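Ramalho tablet update breaks stylus pressure after sleep

Ramalho has confirmed a fault in the latest firmware for its Fesine drawing tablet that stops the stylus from reporting pressure once the tablet has been in sleep mode. The pen still moves the cursor and still registers taps, but every stroke is drawn at a single width until the tablet is restarted.

The problem appeared in August, when the update went out to all Fesine units over Wi-Fi. Owners posted more than 900 reports to the company's support board before Ramalho acknowledged the issue in a pinned note. The earlier firmware is not affected.

According to the note, the digitizer controller loses its calibration table when the display has been off long enough for the tablet to enter deep sleep. On wake, the driver is supposed to reload the table from storage. In the new build the reload request is sent before the controller is ready to accept it, the request fails, and the driver does not try again. Pressure values are then fixed at 234 on a scale that should run from 0 to 2000.

Tilt data is lost in the same way. Palm rejection keeps working, as do the two side buttons and the eraser end.

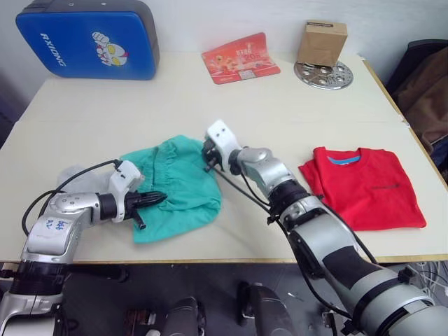

A blue RXIONG case, a red printed card and a small cardboard box on a tabletop.

Drawing apps handle the fixed value differently. Stamier, the sketching app that ships with the tablet, draws a thin line and shows no warning. Apps that apply their own pressure curve may produce a heavier line, and a few fall back to mouse mode and hide the brush settings panel. Changing the curve in the app does not help, as the input never varies.

Ramalho lists two workarounds. The first is to open Settings, then Power, and set Deep Sleep to Off. The display will still turn off on its timer, but the controller stays powered and keeps its table. Battery drain in standby goes up; the company gives no figure. The second is to restart the tablet after each wake. Unpairing and pairing the stylus again has no effect, and neither does replacing the tip.

Rolling back is possible only on tablets that have not yet installed the Stamier content pack that followed the firmware. The pack changes the layout of the system partition, and the recovery tool refuses to write the older image over it.

A fix is in testing as build 93. It adds a delay before the reload request and repeats the request if the controller does not answer. Ramalho has not given a release date. The smaller Ornodside model uses a different digitizer and is not affected, although it received the same update.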